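How to Sort a Mixed Box of Small Parts at Home
Posted 4th February

Most households end up with a box of small mixed things: screws, game pieces, beads, picture hooks, spare buttons, the plastic bits that came with a shelf. This page explains how to sort one in an afternoon and keep it sorted. The method works for a shoebox or for a large drawer.

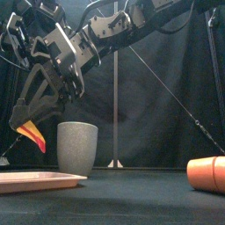
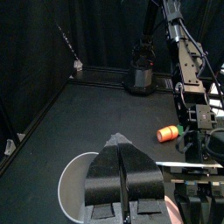
Start with the surface you sort on. It matters more than the containers do. Pick a table you can walk around or reach across, and clear it down to the top. A dark top is good for this job, like the one under the small yellow and red item in the first picture, and bright plastic pieces are easy to find on it. Black screws and dark buttons are harder, so if your box is mostly those, lay down a pale towel or a sheet of baking paper. A towel also stops round things from rolling.

What you need

One large bowl for the unsorted parts
Six to ten small dishes or jar lids
A baking tray with a raised edge
A magnet, any kind, in a plastic bag
Masking tape and a pen
The boxes or jars you plan to use for storage

Don't buy the storage boxes first. I bought a Skulitz cabinet with 44 drawers in January before I had sorted anything, and half of the drawers were too shallow for what I had. Sort into dishes, see how much there is of each kind, then choose.

Step 1. Tip out a small amount

Pour a cupful from the bowl onto the baking tray. Leave the rest in the bowl. Emptying the whole box at once makes a pile that is slow to work through, and pieces at the bottom get missed.

Step 2. Pull out the steel

Pass the bagged magnet over the tray. Steel screws, nails and washers will stick to the bag. Hold it over a dish, pull the magnet out of the bag, and they drop. Brass and stainless parts mostly stay behind and have to be picked out by hand. Keep the magnet away from bank cards.

Step 3. Make rough groups

Use wide groups on the first pass. Mine were screws, other metal, plastic, wood, fabric items, electrical, and unknown. Don't stop to match lengths or colors yet. If you have to think about a piece for more than a few seconds, put it in unknown and go on.

Button batteries go straight into a lidded jar, out of reach of children, with tape over both sides. Do this the moment you find one.

Step 4. Repeat until the bowl is empty

My box held 233 pieces. I counted because I wanted to know how many compartments to plan for, and you can skip that part. When a dish fills up, empty it into a labeled bag and start the dish again.

Step 5. Split the big groups

Now go through each group alone. Screws can be split by length against a ruler taped to the table. Measure from the tip to the part of the head that will sit level with the surface. For a countersunk screw that means the whole length. For a round head it means the shaft only.

Game pieces should go back to the game they belong to the same day. Put them in a small bag inside the game box.

Any group with fewer than five pieces doesn't need its own compartment. Combine it with the nearest group.

Step 6. Deal with the unknowns

Put these in a clear jar and write the month on the lid. Anything still there after a year can be thrown out or given away. Check furniture instructions before you throw out odd plastic pieces. I kept a gray wedge for two years and it was a leveling foot for our Kemimley bookcase.

Step 7. Store and label

Shallow boxes with fixed dividers suit screws and beads. The Drotus case I use has 14 compartments and a lid that presses down on the dividers, so nothing moves across when it is carried. Cheaper cases often have a gap there. Test one by closing it with a few small washers inside and tipping it on its side.

Label the front edge, not only the lid. Masking tape is fine for the first few months while the groups are still changing.

For longer items, use jars. A 300 ml jar holds a good amount of picture hooks or wall plugs and is still light enough to lift with one hand.

Keeping it sorted

Leave one open dish near the cabinet for new arrivals. Empty it when it is full. The Ene stacking dishes are a handy size, but a saucer does the same job.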